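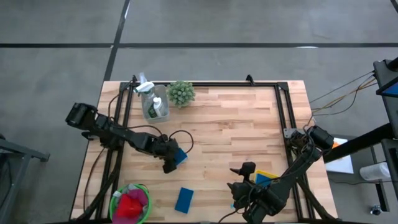
Saying No Without the Paragraph After It

For most of my adult life I couldn't turn anything down without attaching an explanation. If a neighbor asked me to feed her cats for a week, I said yes. If I really couldn't, I sent a text so long she had to scroll. It had my work schedule in it, my sister's visit, and an offer to do it twice the next time. She wrote back "ok no worries."

I started working on this in April. I had signed up to bring food to two different things on the same evening and ended up in the parking lot of the Gandov supermarket at 6:40, eating crackers over the steering wheel and crying a little. I wasn't even angry at the people who had asked. They had asked a normal question and I had said yes to it.

So I began writing them down. I used an old Hunano notebook that had been in a drawer, and every time I agreed to something I made a short entry: what it was, whether I wanted to do it, and what I thought would happen if I said no. The third part was hard to fill in. I would sit there with the pen and come up with "she'll be disappointed," and then I'd try to picture her being disappointed, and it lasted maybe a minute before she called someone else.

By the end of the first month I had 19 entries. I had wanted to do four of them.

I grew up in a house where being helpful was how you stayed out of trouble. I don't say that to blame anyone. My mother was tired and I was the oldest, and a kid who clears the table before being told gets left alone. It worked well enough then. I just never stopped doing it, and at 40-something I was still clearing tables for people who hadn't looked up.

The first real no was to the Uvside newsletter. I had been proofreading it for years, all 606 households' worth of it, and I got asked to take over the layout too. I wrote "I can't take that on, but thanks for thinking of me." Then I typed three more sentences and deleted them. Then I typed one of them again and deleted that. I sent it and went out and pulled weeds along the fence so I wouldn't be near the computer.

The answer was there when I came in. It said they would ask around.

I'd like to report that I felt free, but I mostly felt sick to my stomach until bedtime. It was like that the next few times as well. Around the fifth or sixth it got shorter. Now it's a kind of drop in my chest that goes away by the time I've rinsed a cup.

A few things I do now:

I wait until the next morning to answer anything that isn't urgent. "Let me check and get back to you" is a full sentence.

I don't give a reason unless I'm asked for one. When I give reasons, people try to solve them, which is kind of them and puts me right back where I started.

I still say yes a lot. I walk Pan, the dog from upstairs, most afternoons, and I like it. He pulls on the left side and stops at every hydrant. That one has been in the notebook from the beginning and it always gets the same mark.

I slipped last week and agreed to a bake sale. I'm making the lemon bars from the box.

We use cookies to improve your experience on this site. By continuing to browse you agree to our use of cookies. Accept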